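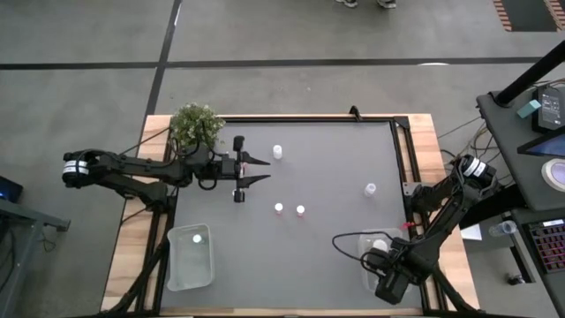

06/02/2021, Fososdale, two-arm bench

Spent the morning turning the bench rules into something a person might read. The old sheet had 29 of them. Rule 17 said to follow rule 12, and rule 12 was deleted in April.

Keeping for now:

Home both arms before anyone reaches over the rails. Both. "The other one wasn't doing anything" is how Frans Verbruggen got his sleeve pinched.

One person calls start, the same person calls stop. If you leave the room you hand it over out loud. Nodding doesn't count.

Drinks stay off the work surface. I wrote this one with my own coffee next to the keyboard, so the keyboard clause is still open.
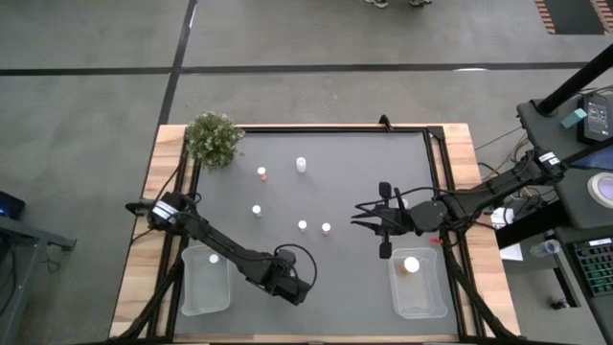
Cable slack gets checked at the wrist with the arm fully stretched, then again folded. The Dorurex checklist only asks for stretched. Run 846 snagged folded.

Speed cap stays on for the first 4 runs after any change to the layout. Moving a bin is a change to the layout. Frans disagrees and has been invited to put it in writing.

Log the aborted runs too. We are at 1604 in the log and I'd guess roughly a tenth of the aborts never made it in, mostly mine.

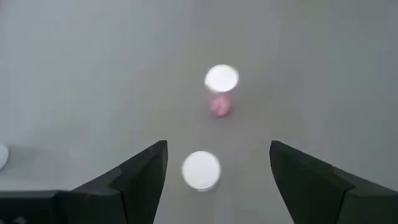 Open the fingers all the way before coming down on anything round, and stop above it to check the gap on both sides. Pomer wants a fixed clearance number here. I left a blank — we haven't measured it, and a made-up number will outlive all of us.

Still to do: ask Verstraete which edition of the guarding standard they audit against. Take down the old sheet. Find out who laminated it.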